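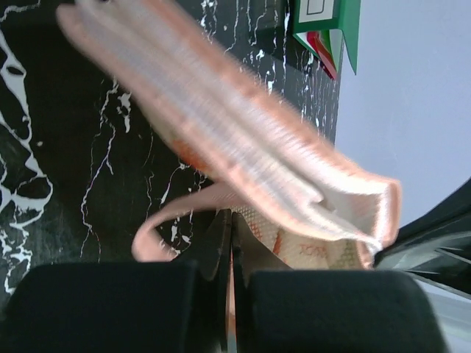
Pink trim on quilted fabric pouch – how do I wash it without the color bleeding?

Posted in Laundry & Fabric Care
Asked by stitchwitch_9
November 12, 2023

Soft pouch, white ribbed/quilted fabric with salmon pink edging down both sides, thin pink strap. Also a beige woven piece with little red and orange bits on it and some small red lettering. Got it at the Dorholm flea market in June, no care tag anywhere, I looked.

Problem is the white is going gray along the fold where the flap bends back. And the inside smells like old sunscreen. Want to wash it but I'm scared the pink trim runs into the white, or the red markings on the beige part do. Already ruined a pillowcase that way once (red binding, hot wash, my own fault).

Have at home: Sperling color wash, the liquid one. Dish soap. White vinegar. Half a box of Trovo oxygen powder, not sure how old. No mesh bag but can buy one.

Machine or hand? Does vinegar really set the dye or is that a myth? And how do I dry it so the quilting doesn't go lumpy. Need it for a trip in 2 weeks so would like it in one piece. Thanks

3 replies

plainseam
Hand. Don't machine it the first time when you don't know what it's made of.

Test first. Wet a white cotton rag, press it on the pink trim somewhere hidden, hold it there a couple minutes. Then the same on the red lettering with a clean part of the rag. Any pink or red on the rag = spot clean only, stop there.

If the rag stays white:
Cool water in the sink, not warm. Small squirt of the Sperling, less than you think. Empty the pouch, check the seams for sand and crumbs. Put it in, squeeze gently, 9 or 10 times, no rubbing on the beige woven part, it can fuzz. Gray fold – soft toothbrush and a drop of dish soap, brush along the ribs and not across. Don't leave it to soak. People soak things overnight and thats when the color moves.
Rinse in cool water till there are no suds. More rinses than seems reasonable, soap left in the padding dries yellow.

Drying: roll it in a white towel and press, never wring. Then open the flap all the way and lay it flat on a rack. Pull the padding even with your fingers while it's damp. Turn it over after a few hours. Stuff the inside with a dry washcloth so it keeps its shape. Don't hang it by the strap when wet, too much weight on a thin strap and it stretches.

Vinegar: doesn't set modern dyes. Bit of it in the last rinse is fine for the smell, thats all it does. I'd skip the Trovo powder for now. Old powder doesn't disolve well in cold water and you get specks.

Reply from stitchwitch_9
Did the rag test just now. Trim is fine, rag totally white. The red lettering left the faintest mark, like barely. Does that count??

Reply from plainseam
Counts. Keep that panel out of the water. Wipe it with a damp cloth, blot dry right away. Do the rest of the pouch with a cloth too, a bit wetter on the white. Slower but safe. For the smell leave it open by a window a few days.

gus_in_the_garage
just throw it in with the towels, cold, and one of those color catcher sheets. done it a hundred times with the kids stuff. if it runs it runs, its a flea market bag

mendpile
Agree with the first reply mostly. Couple things to add.

For a smell that won't air out – baking soda in a thin sock, tie it, leave it inside the closed pouch two nights. Don't pour it in loose, you'll never get it out of the seams.

For the gray fold, if dish soap doesn't do it, make a paste of baking soda and water. Dab, wait 15 min, wipe off with a damp cloth. Keep it on the white only. Don't use chlorine bleach, it can weaken the thread and the pink next to it will go blotchy.

Color catchers are ok as backup but they only grab dye that's loose in the water. Won't help where wet red is touching wet white. So if any of it gets damp put a folded paper towel between the beige part and the white while it dries, and change it once it feels wet.

Also don't iron it. I flattened a quilted glasses case that way and it never puffed back up.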